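4. Setting up the wrist view in the simulator

I do this part before I touch any of the arm settings, and I'd say you should too (it saves so much fiddling later!).

1. Load the kitchen room and pick the Hileo arm.
2. Switch to the wrist view.
3. Type 272 in the Start Pose box and hit Apply.
4. Open the gripper all the way. You want both fingers in view with floor showing between them.

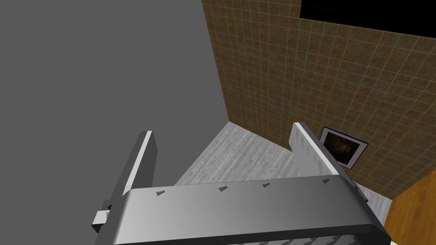

5. Now save the view under a name you'll remember. Mine is called Balogh, don't ask.
6. Close the gripper, open it again, and check that the fingers stop where they did before.

Note: If the palm drops out of view, go back to step 3. I usually mistyped the number.

Caution: Don't drive the arm sideways while the gripper is right next to a big flat surface. Back it off first, then turn the wrist. Kristóf Farkas skipped that and had to reload the whole room.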